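Forums | New Posts | Search | Members | Log In

Reproduction data plates and stencils — who is buying what?

Print this thread | E-mail this thread

rivetcounter_ok
December 5, 2020
I need a set of cockpit placards for a trainer panel I've been restoring since May. Kunholm wants 200 dollars for the full set, silk-screened. Esero sells what they call the same thing for a good deal less. Has anyone held both?

tailwheel_ted
Held both, own both, regret one. The Esero plates are printed on stock so thin you can read the back through the front. The font is close, if you squint and were never in the Air Corps.

greasepencil
I disagree. Under glass, behind a throttle quadrant, in a dim hangar, you can't tell. I have had 2 judges look straight at mine and compliment the seat cushions.

tailwheel_ted
They were being kind about the placards.

rivetcounter_ok
What about the color? Mine were black with a faint brown cast, but that may be eighty years of cigarettes.

bumexfan
It's cigarettes. The Bumex catalog reprint has the plates on the fold-out, and they're plain black. I paid 300 for an original fuel selector plate at the Ellis swap meet and it cleaned up the same way. My wife has asked me not to bring up the price at dinner.

greasepencil
300 for one plate. And I'm the one with low standards.

bumexfan
It has the inspector's stamp on it — a real one.

tailwheel_ted
Stamp or no stamp, don't use the reprint for color. It was shot from a wartime copy and every page has gone dark. Use it for hole spacing and nothing else.

rivetcounter_ok
Fine, Kunholm it is. Do they come drilled? 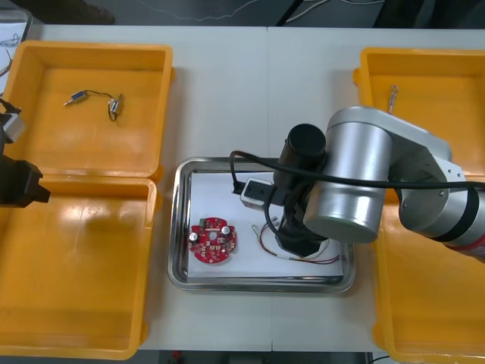 They say "ready to mount" on the order page, and I've been burned by that phrase before.

tailwheel_ted
Undrilled. Ready to mount means you own a drill.

Recent threads:
Olive drab: the argument, continued
Escape map on rayon, fold marks wanted
Log book with 2,208 hours, is it genuine?
Pocket labels for A-2 jackets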